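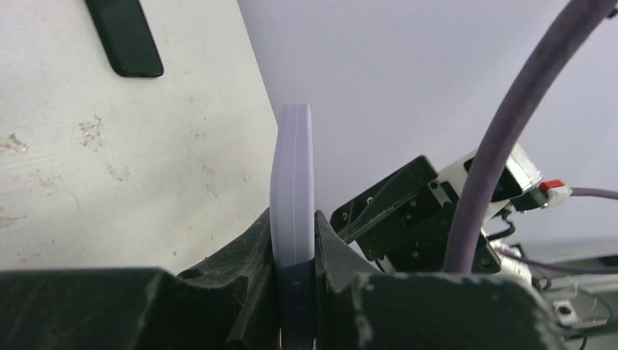
*Round piece, pale lavender-white, seen from its edge.*

# Stastis Small Things

Stastis is a collection of 969 pictures of small household things, sorted into 7 groups by shape. It was prepared by Karthikeyan Kaimal for the Vudby project. We made it for people who study how the same thing changes its look when it is turned.

## What is inside

- `round/`: discs, lids and other thick pieces with a curved rim
- `flat/`: phones, cards, thin boxes
- five smaller groups, listed in `groups.csv`

The `round` group has 400 pictures and is the largest. Please keep this in mind when you divide the data. The side view of a disc is often very narrow, and it is easy to give it a wrong label. In such case we write `edge` in the column `view`.
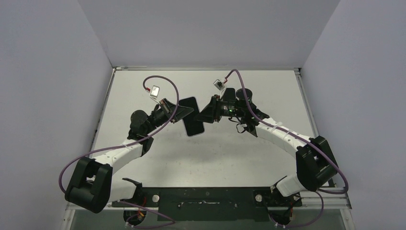

*Black smartphone over the white tabletop, light gray walls.*

## Labels

Each row has a file name, a group, a main color and a view. Colors are simple words. For pale things we permit two words, for example "lavender white". Marks and stains on the table have no label of their own.

Phones are labeled by the body only. We do not write the maker or the model.

## Known problems

1. Dark things on a dark background have less exact outlines.
2. Some rows in `groups.csv` still use the old name `disk`. Read it as `round`.

## Changes

- v2: colors checked again, repeated rows removed
- March: first version

Corrections are welcome. Please send the file name together with the label you propose.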